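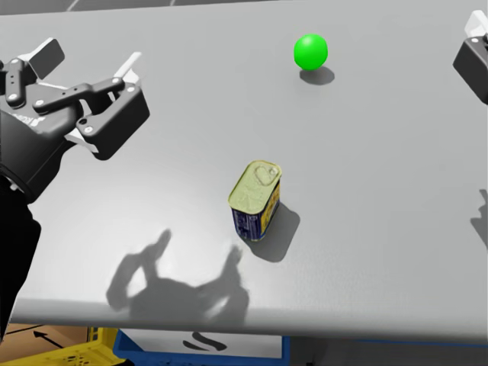
Benelow updates bimanual planner with per-arm collision margins

Home | News | Software | Hardware | Archive
Search this site Enter keywords Go

March 26, 2026 – Benelow has released an update to Jollevis, its motion planner for two-arm manipulation. The main change is in collision checking: each arm now carries its own clearance margin, set in the task file, where earlier versions applied a single value to both. Replanning runs at 50 Hz by default and can be lowered to 10 Hz on slower machines.

The update also revises the simulation test suite. Scenes pair a small ball with a rectangular tin on a plain tabletop, and object color and viewpoint differ between scenes. The suite holds 400 start states, grouped into 24 configurations.

"A sphere gives the grasp sampler very little to hold on to, and a tin has faces and an orientation, so the two fail in different ways," said Venkatesh D'Souza, who maintains the planner. He said logs now record which arm was assigned to each object and why the other was rejected. 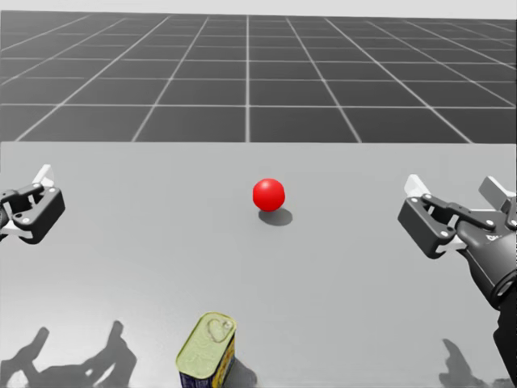
Simulated tabletop with a red ball, a tin and both grippers.

Task files from the previous version load without changes – the old margin is copied to both arms. The Carkolberg viewer needs a separate update to display the new log fields.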